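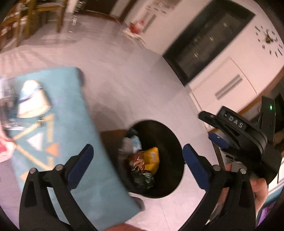 A deposit is any body of material that came to rest in one place through one process or a run of related processes. Soil washed into a ditch is a deposit, and so is a floor that has been trodden for years, or a heap of oyster shell behind a house. The contents of a waste bin count too. The round black bin shown here holds a yellow-orange wrapper, a crumpled reddish-brown one and a wrinkled dark plastic one, gathered toward one side, with the other side mostly empty. If you recorded it as a context you would note the container, the position of the material inside it and the kinds of material present. You would not write down what was eaten, by whom or when. Those are interpretations and go on a different part of the sheet.

Reading Rubbish: Deposits, Middens and Pits
Introduction to Field Archaeology, handout 4
Module tutor: Manaia Tipoki

1. Terms used in this handout

Context: the smallest unit we record separately. It may be a layer, a fill, a cut or a structure.

Cut: the shape made when something was dug out. A cut has no material of its own. It is recorded by its edges, sides and base.

Fill: the material inside a cut. One cut may have several fills.

Midden: a build-up of domestic waste, usually on the open ground surface.

Primary refuse: waste left where the activity took place, such as flint flakes around the spot where someone was knapping.

Secondary refuse: waste moved away from the place of use and dumped somewhere else. Most of what we find on settlement sites is of this kind.

Residual find: an object older than the deposit it was found in.

Intrusive find: an object younger than the deposit, brought in by roots, burrows, later digging or careless excavation.

Students often mix up the last two. Fix the date of the deposit first and then ask which side of it the object falls on.

2. How pits fill up

Few pits were dug to hold rubbish. Many started as stores, wells, or holes from which clay or gravel was taken, and were used for waste once the first purpose had ended. The lowest fill may therefore tell you about the first use, while the fills over it tell you about something else.

An open pit in loose ground begins to collapse quite soon. The sides weather and a wedge of clean material builds up around the edge of the base. This is the primary silt, and it can be thick without representing much time. Look for it before deciding that a pit was backfilled on purpose.

Deliberate dumps tend to come in from one side and leave sloping tip lines. Draw these in section even when the colour change is faint. The direction of the slope shows the side from which the material was thrown, and that may point to a house or a path that has not survived.

Finally, fills settle as the organic part rots. The hollow left at the top then collects later soil, often with later finds in it. The upper fill of a pit can be a good deal younger than the rest, and must not be used to date the digging of the pit.

3. Worked case: Varadeck, Trench 2

Varadeck is the farm site used for the second-year training dig. Trench 2 contained a large oval pit cut into gravel, with four fills. The total from the pit was 1,363 finds, broken down as follows.

Animal bone: 650
Pottery: 565
Fired clay: 118
Iron: 30

Bone and pottery make up most of the count, but count alone is a poor guide. One cooking pot may break into three pieces or into sixty. For this reason Lai-ching Chang's pottery report gives weight and rim measurement beside the number of sherds. When the large base sherds were weighed, the second fill held more pottery than the third, though it had fewer pieces.

The third fill had small sherds with worn edges. Worn edges suggest that the pottery lay on a surface and was walked over or moved about before it went into the pit. The second fill had large sherds with fresh breaks, several of them joining. These probably went in soon after the pots were broken. The two fills lay one on top of the other and looked much the same in section, yet their contents had different histories.

Ka-ming Lai studied the bone. Gnaw marks were common in the third fill and rare in the second, which agrees with the pottery. Bone that lies about is open to dogs.

No seeds were seen by eye. Charred grain was recovered from every soil sample put through the flotation tank. Absence from the finds tray is only absence from the finds tray.

4. What is missing

A deposit never holds everything that was thrown away. Before drawing up a list of what people used, work through these points.

Decay. Cloth, leather, wood and basketry survive in waterlogged or very dry ground and seldom anywhere else. Bone goes in acid soils.

Re-use. Metal was melted down. Broken pots were crushed and mixed into new clay. Dung and kitchen waste went on the fields, taking small sherds with them.

Disposal elsewhere. A river or a neighbour's ditch may have taken the rest.

Recovery. Hand digging favours large and bright objects. Sieving evens this out to some degree, depending on the mesh.

Modern waste raises the same questions. Studies that compare what households say they throw out with what is found in their waste regularly show a gap between the two, and the gap is not the same for every material.

5. Recording checklist

Give the context number before removing any material.
Photograph and draw the section.
Describe colour, texture and inclusions, in that order.
State the relation to the contexts above and below.
Bag finds by context. Mixed bags cannot be sorted out afterwards.
Take the soil sample from a clean face.
Keep description and interpretation in their own boxes on the sheet.

6. For the seminar

Read the pottery and bone sections of the Varadeck report, and Jui-lin Tang's short note on flotation. Bring a section drawing of your own with the tip lines marked. Vasilică Manole will have the original context sheets for the pit, and each group will redraw the order of fills from those sheets before looking at the published version.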